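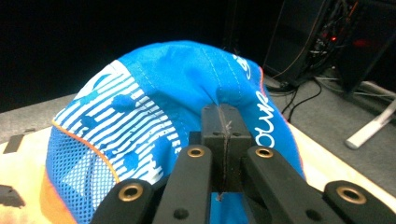 Hakar wants $700 a month to teach warehouse robots to handle clothing, and the Jistholm returns center has agreed to try it until May. The company's kit is a pair of hand-held grippers, a charging dock and an account where recordings are uploaded. Workers pick up caps, shirts and scarves with the grippers, and Hakar says the recordings are enough to train an arm to do the same job.

How well the arm will do it is harder to pin down. Hakar's brochure promises "shelf-ready folding" after 200 recordings per item type. Asked which items that figure came from, product manager Hyun-seo Tak named towels and pillowcases. Caps are on the list for later this year.

Soft goods have beaten plenty of machines before this one. A cap with a crumpled crown and a mesh side doesn't land the same way twice, and returned stock arrives in every state there is. Stavros Kontogiannis, who runs the sorting floor at Jistholm, said his crew spent nearly 8 hours on the first batch of headwear. "That's a full shift of somebody's pay," he said. "It isn't in the monthly price, and I asked."

Tak said the time drops quickly with practice – she did not say by how much – and that customers keep the rights to their recordings. The contract seen by this site says Hakar may also use them to "improve the service," with no end date.

Brirnus, a smaller rival, charges by the recording and publishes its failed picks along with the good ones. Hakar does not publish either. Tak said results from four trial sites would be shared with customers "when they are ready."

Kontogiannis has not decided whether to renew. The arm itself is a separate purchase, and Hakar would not give a price for it.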